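# Getting the gripper to stop flinging spoons

I've spent most of April inside a simulated kitchen and I'm having a lovely time! The job sounds small: set up the virtual cell so the Franka can pick cutlery off the counter and put it down somewhere sensible. When I took it over, the arm would close on a spoon and the spoon would leave at speed, usually through the back wall.

My first thought was grip force, so I spent two evenings turning it down. Wrong! All I got was a spoon that slid away gently before shooting off. The trouble was in the collision shapes. Whoever imported the cutlery had wrapped each piece in one fat convex hull, so the fingers were pushing against a lump of thin air well outside the metal. The solver saw an overlap and threw the spoon out as hard as it could.

So I rebuilt the spoon as a chain of small boxes, 11 of them, following the curve of the bowl and then the handle. I also halved the time step and gave the finger pads more friction. Then I set up a batch of 40 grasps from slightly different starting poses, pressed go at teatime and sat there grinning like a fool.
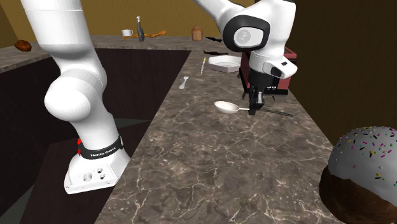

Kalkidan Admasu read my draft notes and wrote back that I should look at the finger joints before touching friction again, as too much of it can hide a pair of fingers that don't close evenly. She had lost a whole week to that on the Bennani cell.

She was right, too. I plotted both finger positions and the left one lagged 2 mm behind the right all the way in, thanks to a damping value somebody had typed in for one side only. I matched the two, put the friction back where it started and ran the batch again. 38 good grasps, and the two failures were both poses where the handle began too close to another object.

Next on my list is wrist height on the approach, which I still set by hand, and then the knives, which have the same fat hulls the spoons had. If you've got a quick way of splitting a thin mesh into boxes, please send it over. Mine involves a lot of squinting and a very large pot of tea.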